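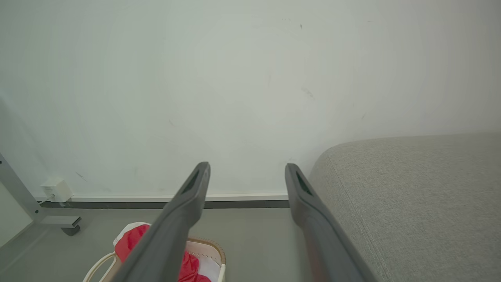

Ticket 2849
Product: Trelbridge print server, gallery edition
Opened by: print room, Geltstead Photographic Archive
Priority: Normal (raised to High by us, returned to Normal by them)
Status: see last entry

Summary
Black-and-white prints come out of the wide printer with a green cast in the shadows. The photographer whose retrospective opens in December has looked at the proofs and used the word "pond."

Entry 1, opened 11th September
All proofs since the server update show the cast. Highlights are fine. Midtones are fine if you are in a generous mood. Anything darker than a wet sidewalk goes green. Same paper as before (Kukance matte rag), same inks, same files. We have restarted everything that has a switch.

Entry 2, support
Thank you for contacting Trelbridge. Please restart the server and the printer and confirm whether the issue persists.

Entry 3, print room
It persists. See Entry 1, final sentence.

Entry 4, support
Please run a nozzle check and attach the result. Please also confirm which paper profile is selected in the queue.

Entry 5, print room
Nozzle check is clean, scan attached. The queue says "Kukance Matte Rag," which is the paper in the printer. We did look at the box.

Entry 6, support
The selected profile is correct. Could the viewing light be a factor? Some lamps produce a visible tint on neutral prints.

Entry 7, print room
We took the proofs to the viewing booth, the loading dock and the parking lot. Green in all three. An old print from the same negative scan, made before the update, was neutral everywhere we carried it. It is now the best-traveled print in the collection. 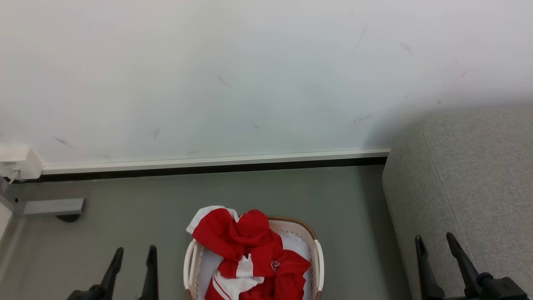

Entry 8, tests run by print room
Step 1. Printed the 18-patch gray ramp through the server. Cast begins in the dark patches and gets worse toward black.
Step 2. Printed the same ramp straight from the workstation, skipping the server. No cast. Lovely, in fact.
Step 3. Printed through the server again with color management set to "Off." Cast still there, which suggests "Off" is more of an opinion.
Step 4. Opened the server log. Every job since the update carries the line "profile substituted: fallback 72." There is no mention of this in the queue window, where all remains well.

Entry 9, support
Thank you, the log is very helpful. Fallback 72 is a general-purpose profile for glossy paper. The server applies it when it cannot read the name of a custom profile. What is the full file name of yours?

Entry 10, print room
It was made for us by the Nikolaidis lab and has the paper, ink set, printer, resolution and lab name in it. It is long. It has worked for years.

Entry 11, support
The update limits profile names to 30 characters. Longer names are shown in the queue as normal but are not loaded. Please rename the file, import it again, and clear the queue before printing.

Entry 12, print room
Renamed to "rag_bw." Imported, cleared the queue, printed the ramp. Neutral all the way down to black. The log now names the right profile.

Two requests before you close this. First, could the queue window admit it when it swaps a profile? A small warning would do — we are not proud. Second, could the name limit go in the release notes? We read them twice and found a long paragraph on the new icons.

Entry 13, support
Both requests have been passed to the product team. May we close the ticket?

Entry 14, print room
Please leave it open until we have reprinted the large dune picture. That one is nearly all shadow, and we have used up a good part of a roll on green ones.

Entry 15, print room
Dune picture printed and approved. The word this time was "fine." You can close it.

Status: Closed, resolved by customer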